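Counting the money for the grippers

On Tuesday evening I sat again with our budget for the next season. Torben Nolte wants 4 hand-held grippers from Winum. I want two, and the rest of the money for finger pads and groceries. Soup packets are also equipment, I told him.
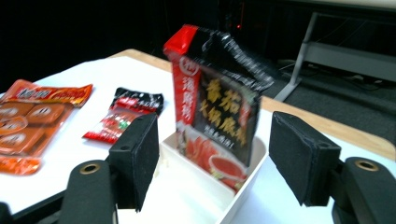
The pads cost 28 dollars for one pair, the small plastic boxes almost nothing. What I forgot last year was shipping, 133 dollars, and it ate our spare screws completely. So now shipping has its own line in my table.

Weronika Krawczyk will ask Jollusa for a second price before November.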